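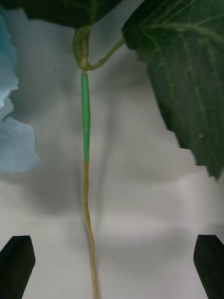

One of our stems, leaf side up

Silk flower arrangers wanted (part time, no experience needed)

Hi! I'm Nandi Chauke, and I run the arranging table at Bonance, a small studio in Griveveck that makes artificial flower arrangements for waiting rooms, cafes, church halls and anybody else who likes a bit of color and forgets to water things. I'm looking for two people to join me, and I said I'd write the ad myself because the last one sounded like it came from a bank.

So, what would you be doing? Mostly picking up stems and putting them where they belong. We get our flowers in loose, and they have to be sorted, fluffed, bent into a nice shape and set into a basket or a vase. If you've ever spent half an hour moving one rose back and forth in a jar at home, you already know how the day goes (and you'll probably love it).

The leaves are the fiddly part. On a lot of our stems they come as separate sprigs, and a sprig put on backwards will bug you from across the room. I'll show you how to look at where it joins before you push anything into place. You'll also learn to tape a stem, which takes most people a morning to get neat and then they can't stop doing it.

We have two kinds of shifts. The early one starts at 8:30 and is mostly sorting and prep. The late one starts at 1:00 and is mostly arranging and packing. You can do one or the other or mix them up, as long as it adds up to three shifts a week. 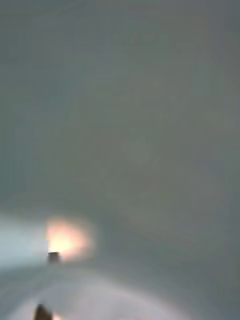
Pay is by the hour, the same rate for both shifts, and it goes up once you've finished your training month. I don't pay by the piece. I tried that years ago at another shop and everybody rushed, and the hydrangeas looked like they'd been sat on. I would much rather have you take your time over a basket and be happy with it.

We're filling a big order right now for Cabello, who want 38 arrangements for their front desks, all in blues and reds with plenty of green. After that it's the Dretden hotel job, and then before you know it we're getting ready for December, when the whole place turns into berries and pine and I find glitter in my shoes. Last year we went through 3,000 stems in that month alone! So the work is steady, and I'm hoping you'll want to stay for it.

The basket and blooms you'd start on

Your first few days are spent on our basic basket: a white slotted one, a red rose, blue hydrangea-type heads and whatever greens look right. Lay everything out on the table first, heads at one end and stems pointing the same way, so you can see what you've got before anything goes in. Keep your loose sprigs off to the side. Then build it, take it apart, and build it again a different way. I've done this one so often I could do it asleep, and I still find new ways to get it wrong.
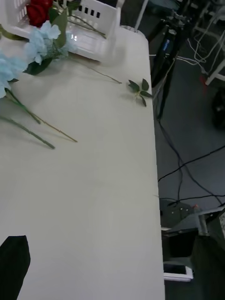 What I'm looking for

Someone with patient hands. You don't need a florist's certificate, and you don't need to know the names of flowers (I'll be calling half of them the wrong thing anyway).

A decent eye for color, or at least an opinion about it. I like it when people argue with me about where the blue should go.

Someone who's fine standing for a good part of the shift. We have stools, but most of us end up on our feet.

Someone who tidies up as they go. Tape ends and snipped bits of stem get everywhere, and the next person needs a clear spot to work.

You should be able to lift a packed box, and you need to be 18 or over. If you have trouble with your grip or your wrists, tell me and we'll talk about which jobs would suit you, as plenty of the work is light.

How to apply

There's no form. Send me a short note saying which shifts you'd like, when you could start, and something you've made with your hands, whether that's a quilt, a birdhouse or a birthday cake. A photo of it would be great, but don't worry if you haven't got one. Notes need to reach me by Tue 9 April.

If it sounds like a good fit, I'll ask you in for a paid two-hour tryout. You'll get a few blooms, some stems and greens, and all the time you need to put together something you like.

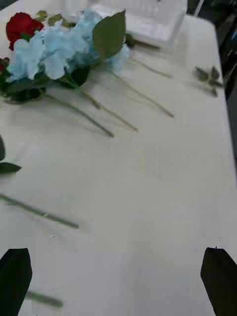
I don't mind if it comes out lopsided. Mostly I want to see how you go about it, if you turn it around and check the back, what you do with a leaf that won't sit right. Then we have coffee and you can ask me anything you want about the job.

Hadiza Babalola does our schedule, so she's the one who'll call you to set up a time. If you can only do evenings for the tryout, let her know and she'll sort something out. You can also drop your note off at the studio during the day. Ring twice, the first one never works.

Looking forward to meeting you!

Nandi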